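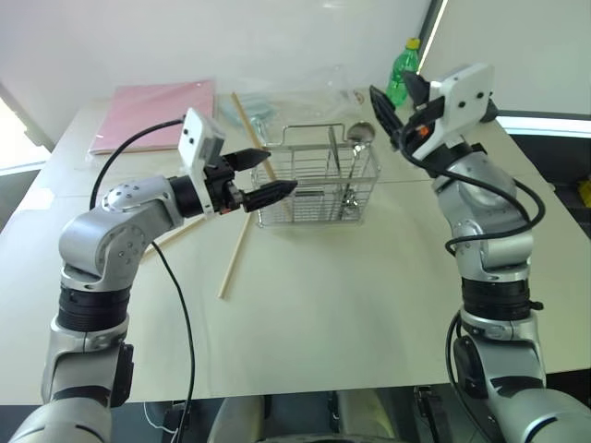
Last changed: 22 Jan 2024 by Hye-jin Kang

Ticket: left gripper stops short when closing on chopsticks
Cell: Murnero, the two-arm table
Status: open, watching it

Okay, so this one ate my whole morning. The left jaws close fine on a spoon but give up early on a chopstick, and the log says "grip reached" with nothing in the fingers. The right side does the same job with no complaints!

First I blamed the cable off the white sensor module, because it hangs in such a big loose curve past the elbow. I wiggled it, ran the wrist through its full turn, no dropouts. Left it alone.

Then I checked the settings (should have started there, I know). Close force on the left was 90 and the right was 400. Vasiliki Koutsoukos thinks the left went back to default after the October update, and I believe her. I set it to 400, re-zeroed the jaws with nothing between them and restarted the arm.

Next up is the basket run: chopsticks laid flat on the table, picked up by the left and dropped in with the spoon. I want 500 cycles before I close this. If it misses more than 2, I'm swapping the fingers for the spare Ochoa set — they're in the drawer under the Clutunitz controller.

Please don't touch the force values in the meantime. Message me first.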